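Question writers wanted for the Drarimley history and trivia book
Posted 2/23/20

Patmont is looking for four freelance question writers to finish a quiz book on town history, old trades and street names. The working title is the Drarimley Quiz Book. I didn't pick it and I don't love it.

I've edited trivia for a long time and I have stopped believing most of it. A fun fact gets copied from one book to the next until it has a dozen sources, all of them the same source. So before you apply, please understand that writing the questions is the easy part. We pay for checking.

Each writer will deliver 80 questions with answers and a short note on each answer. From the full pile of 400 we expect to throw out plenty. The remaining questions are mine, and they get checked like everyone else's. 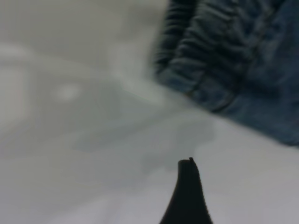 Ferhat Canpolat wrote back to the first call that two sources per answer is too many for local history, where there is often one parish book and that's your lot. Fair point. If there is only one source, say so in the note and quote the line. What I won't take is "it is said that" or "legend has it." Somebody said it. Find out who, or drop the question.

A sample of what goes wrong. We were sent a question claiming the Joritz bridge was built in 1678 by a baker who had lost a bet. The date holds up. The baker appears for the first time in a souvenir leaflet, and the bet shows up later still. The question now asks for the date only, and it's duller, and I can live with that.

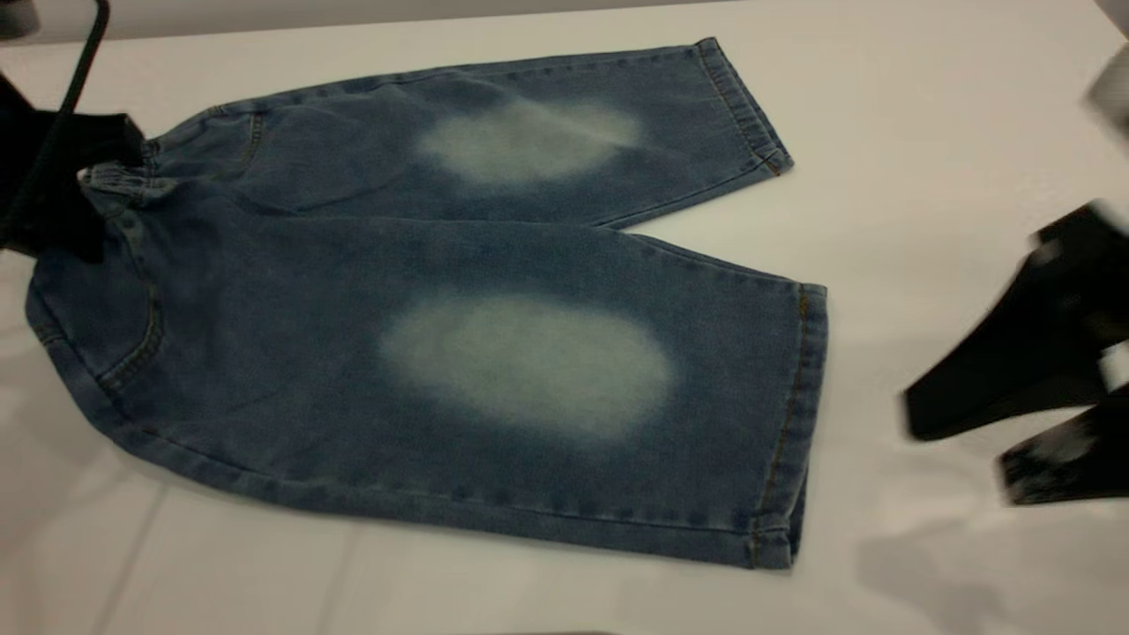

Notes on answers should run to three or four sentences. If the true story is boring, pick another question. Please don't send anything lifted from the Delić almanac, which I own and have read, mistakes included.

What you get: $600 on acceptance of the full set, plus your name in the front. No royalties. I've seen other publishers promise royalties on quiz books and I would ask them for figures.

What we need from you:
Five sample questions with answers and notes
Your sources for each one, with page numbers
A few lines on one "fact" you used to believe and how you found out it was wrong

A history degree is welcome but won't get you past the samples. Work from wherever you like. Sets are due at the end of August, and late sets hold up the index.

Send samples as plain text to the Patmont quiz desk. I read them all myself, so replies are slow.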